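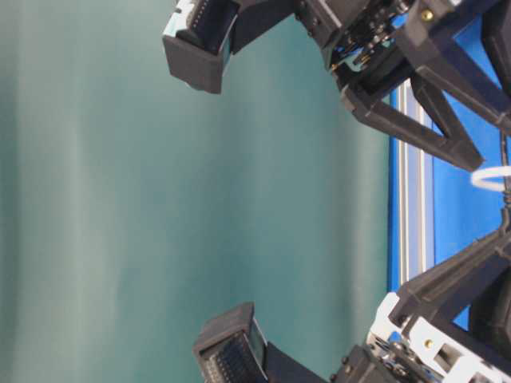
Kategorie: TV & Shows > Reality und Familienformate

Thema: »Zu zweit nach Veltholm« – Vater und Sohn Leckie, wie findet ihr die?

Verfasst von Strandkorbine, 12. Juni 2024

Hallo ihr Lieben,

ich muss das jetzt mal loswerden, weil bei mir zu Hause keiner mehr zuhören mag. Schaut hier noch jemand »Zu zweit nach Veltholm«? Ich bin eigentlich nur wegen Isla Kinnear hängen geblieben (die mochte ich schon als Moderatorin von der Backshow so gern, diese ruhige Art!), aber inzwischen sitze ich jede Woche wegen Angus Leckie und seinem Vater da und habe die Taschentücher griffbereit.

In Folge 10 gab es ja diese Szene in der Küche der Pension, wo Angus seinem Vater die Haare schneidet, weil der sich mit der kaputten Schulter nicht mehr zum Friseur traut. Und dann reden die beiden minutenlang kein Wort, und der alte Herr hält einfach nur das Handtuch fest. Ich habe Rotz und Wasser geheult. Mein Papa war genauso, der hätte sich auch nie helfen lassen, außer man hat so getan, als wäre es einem selber gerade wichtig.

Wie ging es euch damit?

Liebe Grüße
Strandkorbine

Verfasst von mopsfidel_27

Huhu Strandkorbine, du bist nicht allein! Ich habe die Folge mit meiner Tochter geschaut, die sonst alles peinlich findet, was ihre Mutter guckt, und selbst die hat das Handy weggelegt. Angus kannte ich vorher nur als Schauspieler aus »Bimcombe«, da hat er ja immer den Fiesling gespielt, und jetzt steht er da mit Kamm und Schere und ist so behutsam. Und gut sieht er dabei auch noch aus, das darf man in meinem Alter ja wohl noch sagen :-)

Verfasst von Herr_Pausewang

Guten Abend in die Runde, ich will niemandem die Freude verderben, und ich habe die Sendung auch recht gern. Aber die Haarszene war mir zu viel. Da stehen Leute mit Licht und Ton in der Küche, da wird vorher besprochen, wer wo sitzt, und hinterher legt jemand Klavier darunter. Ich frage mich dann immer, ob der Vater das wirklich wollte oder ob er seinem Sohn zuliebe mitgemacht hat. Der alte Leckie war 40 Jahre lang Fährmann und hat nie etwas mit dem Fernsehen zu tun gehabt. Bei Kenna Strachan und ihrer Mutter habe ich das Gefühl weniger, die zanken sich wenigstens ordentlich über den Koffer.

Verfasst von Strandkorbine

Lieber Herr Pausewang, das mit dem Klavier lasse ich gelten, das hätte ich auch nicht gebraucht. Aber dass er nicht wollte, glaube ich nicht. Er hat doch in der Folge danach selber davon angefangen und Isla gefragt, ob man hinten noch die Ecke sieht, die Angus verschnitten hat. So fragt doch keiner, dem das unangenehm war?

Verfasst von teetante

Ich misch mich mal ein, obwohl ich sonst nur mitlese. In der Zeitschrift, die bei meiner Zahnärztin liegt, war ein Gespräch mit Angus. Er sagt darin, dass er seinem Vater schon seit dem Unfall die Haare schneidet, also lange vor der Sendung, und dass der Vater die Bedingung gestellt hat, dass im Schlafzimmer nicht gedreht wird. Das fand ich sehr vernünftig von dem Mann. Den genauen Wortlaut weiß ich nicht mehr, ich wurde dann aufgerufen.

Mir geht übrigens Torquil Mowat auf die Nerven, wenn wir schon dabei sind. Der hat seinen Onkel dabei und redet pausenlos von seinem neuen Album. Der Onkel kommt kaum zu Wort, dabei wäre der bestimmt interessant, der hat früher in Grotville ein Kino gehabt!

Verfasst von mopsfidel_27

Oh ja, der Onkel! Von dem will ich eine eigene Sendung. Aber Torquil nehme ich ein bisschen in Schutz, der ist halt nervös und quasselt, das kenne ich von mir selber auch. Beim Tanzabend war er doch richtig nett zu Kennas Mutter.

Verfasst von Herr_Pausewang

Danke, teetante, das mit der Bedingung wusste ich nicht. Dann nehme ich die Hälfte zurück. Bei der Musik bleibe ich stur, und dass man die Szene in der Vorschau gleich dreimal zeigen musste, finde ich nach wie vor unanständig. Ein wenig Zurückhaltung hätte Dougal Innes als Produzent gut gestanden, der konnte das bei »Haus MacKinnon« doch auch.

Verfasst von Strandkorbine

Auf die Vorschau können wir uns einigen, die war wirklich schlimm, ich wusste ja schon alles, bevor die Folge losging. Weiß denn jemand, ob es eine zweite Staffel gibt? Meine Schwägerin meint, im August würde wieder gedreht, aber die hat auch schon behauptet, Isla hört auf.

Verfasst von teetante

Von August habe ich auch gelesen, allerdings nur in einem Kommentar unter der Mediathek, also bitte nicht darauf festnageln. Diese Staffel hat jedenfalls 14 Folgen, wir haben also noch ein paar vor uns. Ich stelle schon mal das Wasser auf.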